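Span of Control (management)

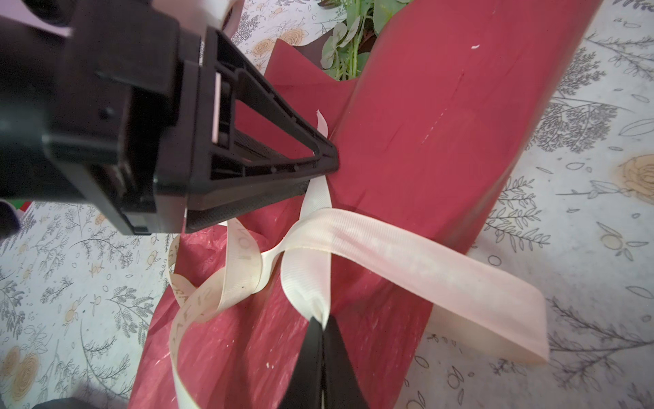
Vol. 3, p. 290

Span of control is the number of people who report directly to one manager. The term is used in business, government and the military, and it is often treated as a measurable quality of good leadership. The evidence for that is thinner than most handbooks admit.

Origins of the idea

Early writers on administration held that a supervisor could watch over only a handful of subordinates, usually fewer than seven. The number came mostly from military habit and from arithmetic about how many working relationships a manager would have to track. The arithmetic is sound as far as it goes. It assumes, however, that every possible relationship in a group needs the manager's attention, and few workplaces run that way.

Narrow and wide spans

A narrow span produces a tall organization with many layers. A wide span produces a flat one. Supporters of flat structures claim faster decisions and happier staff. Critics reply that the missing managers' work does not go away and is often done, unpaid and untitled, by senior employees. Both claims are hard to test, as companies that change their structure tend to change pay, software and headcount in the same year.

The Clikeris ratio

The consulting firm Clikeris promoted a target of 15 direct reports per manager, which it called the natural ratio. The figure rested on a survey of 69 client companies, all of which had already paid for a restructuring. No comparison group was used. The firm also counted team leads as non-managers, which made the spans look wider than they were.

The parts maker Runard adopted the ratio at its Bermúdez plant and reported a drop in management costs. Its later reports show that three layers of "coordinators" had been added during the same period. Whether these should be counted as managers is disputed, and the company has not published their duties.

Current use

Span of control remains a common item in reorganization plans, perhaps because it is easy to put in a spreadsheet. Most recent textbooks avoid naming an ideal number and say that it depends on the work, the skill of the staff and how much of a manager's day goes to other tasks. Critics consider this advice safe but too vague to be of much use.

See also: Chain of command; Delegation; Matrix organization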